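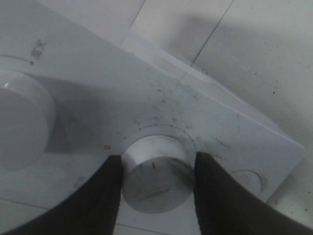

Maso two-finger gripper kit, with knob-turning starter pack

Sold by Lodell. Price per kit: £1300 before VAT. Replacement fingers: £86 the pair, in black or, should you dislike black, also black.

Most people who ring us want a gripper that can do everything. What they have is a budget and a row of small round knobs. The Maso is for them. It closes on both sides of a knob, holds on, and lets the wrist do the turning. It won't fold your shirts and we would rather you heard that from us before the invoice.

What you get
Gripper body and one pair of tapered fingers
Wrist camera bracket (camera sold separately, as cameras always are)
Cable, 157 cm
Printed setup guide by Folke Haugen, who doesn't believe in diagrams

What you should budget for as well
A second pair of fingers. You will drive the first pair into a worktop.
Something to practise on. Buyers keep asking which appliance we recommend, and the answer is a cheap one with dials. A microwave with two knobs and a push button gives you two sizes of grip and a press for very little money. Leave it unplugged.
Two tables, if you plan to move the practice piece about. Push them together and accept the seam.
Staff time. Rakiya Usman in our planning office suggests allowing as much for this as for the kit. Customers nod and then allow nothing. 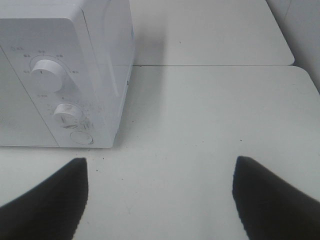 Fingers open, short of the panel. Practice microwave not included.

Will it suit your knobs?
Measure the width across the side wall and send it to Genalyn Ambrosio with a photo. Small plain cylinders are fine. Very large dials may need the Figueroa wide fingers, priced separately. Please don't post us the oven.

Ordering
Kits ship from our Sutberg store. Orders of more than one kit take £100 off each kit after the first. Schools and colleges can pay on account; Kenneth Ocampo handles the forms and will send yours back if the purchase order number is missing.

Prices checked 10 August 2021.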